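How to Set Up a Sorting Tray for Small Parts

Taking something apart is the easy half of most repairs. The trouble starts when you have a handful of screws, clips and springs in front of you and no clear idea which hole each one came from. A tray fixes most of this. It costs very little and you probably own one that will do.

I repair small household things at home, mainly clocks, radios and sewing machines, and the method on this page is the one I use for all of them. It works the same for a toaster or a kid's toy.

What you need

- One shallow tray with a rim, light in color
- A table you can leave alone until the job is finished
- Masking tape and a fine marker
- A few small cups or jar lids
- A pencil and a sheet of paper
- A damp cloth and a dry cloth

Choosing the tray

Size matters more than anything else. Too small and the parts pile up on each other. Too large and you end up reaching across it with your sleeve in the screws. Set the thing you are repairing next to the tray before you begin. If the tray is at least as big as the largest cover or panel that will come off, you have enough room.

A food tray is fine. So is the lid of a storage box, as long as it lies flat upside down without rocking. I would stay away from baking sheets that have warped, and from anything with a ribbed or patterned bottom. Small washers stand up against the ribs and you can look straight at one without seeing it.

Get a plain color. White, cream or light gray all work. Steel, brass and black plastic show up against any of them. If most of your parts are white plastic, put a sheet of colored paper in the bottom.

Clearing the table

Take everything off the table, including the things you think you will want later. Wipe it with the damp cloth, then the dry one. Run your palm over the whole surface when you are done. You are feeling for crumbs and old bits of solder or thread, and your hand will find them faster than your eyes.

Next, look at the floor. Sweep under the table and a good way out from it on each side. A part that drops on a clean floor can be found. If you have carpet, lay an old bed sheet under the chair and the table legs.

Turn on whatever light you plan to work by and check where your own shadow falls. With a ceiling light behind you, the shadow lands exactly where your hands will be. Move the chair to the other side of the table if you have to.

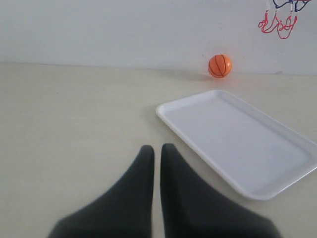

Put the tray on the side of your working hand. I am right-handed, so mine goes on the right, and the lid or cover I have just removed goes on the floor in a box and stays out of the way. Don't worry about lining the tray up with the table. Set at an angle, the way the white one is here, it follows the natural swing of your forearm, and you can drop a screw into the near end or the far end without shifting in your seat. The left side of the table stays bare for turning the work over. A pale tabletop helps too, because a dark screw that misses the tray is still easy to spot. The raised rim takes care of the ones that land inside and roll.

Dividing it up

Run strips of masking tape across the bottom of the tray to make lanes. Four to six lanes will cover most jobs. Press the tape down along its whole length so nothing slides under the edge.

Write on the tape and leave the bare tray clean. Number the lanes in the order you will take things off, starting at the end nearest you. Do not name them by part. Names seem clearer at the start, but halfway through you will find a bracket that fits no name you wrote down.

Put springs and anything smaller than a grain of rice into a cup or jar lid, and stand the cup in the lane it belongs to.

Working through the job

1. Remove one layer at a time. A layer is whatever comes off before something else can.

2. Put the screws from that layer into the lane as you take them out. Do not hold them in your palm until you have several.

3. If the screws in one layer are different lengths, lay them in the lane in the same pattern as the holes. Draw the pattern on your sheet of paper and mark the long ones.

4. Write one line on the paper for each lane. Mine for a Nirkix table radio from 1979 started "1 - back panel, short ones at top" and that was plenty.

5. When a layer is finished, look at the tray and at the work before going on. Check that every empty hole has something in the lane.

6. To put it back together, start at the highest number and work down. Peel off each strip of tape as its lane empties.

Big jobs

The most I have had out at one time was 145 pieces, from a Zúñiga sewing machine that needed new bushings. One tray will not hold that. Use two, number the lanes straight through from the first to the second, and keep the second tray on a shelf until the first is full. Two trays side by side on one table get bumped.

Leaving it overnight

Lay a clean dish towel over the tray, tucked under the rim on all sides. If there are cats or small children in the house, move the tray to the top of a closet or a high shelf. Carry it with both hands and keep it level. Cups should be taken out and carried separately.

Cleaning up

Tape left on for more than a week leaves glue behind. A little cooking oil on a paper towel takes it off plastic, followed by dish soap and warm water. Dry the tray completely before storing it, and stand it on edge so nothing gets stacked in it.

Keep the sheet of paper. Fold it and put it inside the cover or tape it underneath, where the next person to open the thing will find it.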